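Section 4. Running the Tabletop Demo for Visitors

Read this section before the doors open. The Valter sales sheet calls the demo "walk-up ready." In our experience at the Flollemville open day, it is not, and you should plan accordingly.

4.1 Before visitors arrive

1. Power up both arms at least 70 minutes ahead. The sheet says less. Ignore it.
2. Smooth the table cover by hand. A wrinkle near the far end can spoil a pick.
3. Load the pick-and-place routine and run it twice with the room lights as they will be during the visit.
4. Set the rope line. Children will lean over it.

CAUTION: Keep your own hands off the table while the routine is loaded, even if the arms look parked.

4.2 Placing the objects

5. Lay the tool and its box side by side on the cover, right of center, with a narrow gap between them.
6. Turn both the same way, on a diagonal. Do not let them touch.
7. Step back behind the rope and call "clear." 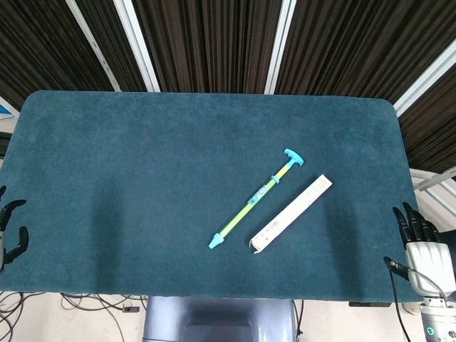 Figure 4-1. Tool (left) and white box (right) on the table cover, with a hand at either side.

NOTE: Revunent quotes 2,000 picks without a fault. Our own log stands at 724, and Iwona Bednarek stopped calling them fault-free well before that – ask her for the sheet if a visitor presses you.

8. Start the routine. If a pick fails, say so and reset. Do not tell the crowd it was "learning."

For stopping and restarting, see Section 5.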